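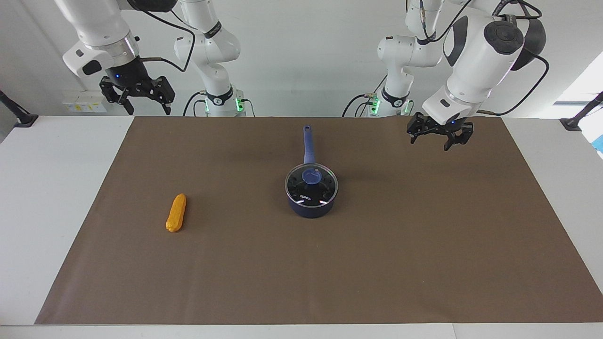
Slow Boat, Small Crew

A day out on the Hetach ferry, with children, sandwiches and one lost welly

4 April 2021

Half past seven and we were already behind. Coats on, coats off again, someone needing the loo. The ferry from Dadham goes at ten past nine and it does not wait, we learned that in February when we stood on the slip and waved at the back of it.

So. Second try.

Parking first. The harbour car park fills early and the machine only takes coins. Use the one behind the chapel instead, five minutes' walk, a bit more with a three year old who has to touch every bollard. Tickets from the hatch. Under-fives go free, dogs too, pushchairs get folded and left by the life jackets.

The boat itself is the Degefa. Built in 1873 as a coal carrier, given benches and a roof much later, and painted green so many times the rivets have gone soft at the edges. Top deck for the view, lower deck if there's wind. There was wind. We went up top anyway, becuase the boys had been promised, and lasted as far as the second buoy.

Forty minutes across. Long enough for both rounds of sandwiches and a row over the window seat. The little one slept through the seals. His brother saw all of them and has mentioned it since, often.

Hetach is smaller than you expect. One street, a church, a shop that does chips until they run out. Turn left off the jetty for the beach, which is shingle at high tide and proper sand at low. Check the times before you go. We dug a hole, filled it in, dug another. Welly number one went out with a wave at lunchtime and we hopped him back to the bench in a wet sock.

If legs allow, carry on up the path to Stosell Point. It's 700 metres from the beach and steep only at the end. Sheep, gorse, a stone hut with no door that was a castle, then a shop, then a castle again. You can see the whole the bay from up there.

Last boat back is ten to four. Be on the jetty early, the queue is quick to form and the inside seats go first. Take spare socks, and coins for the chips.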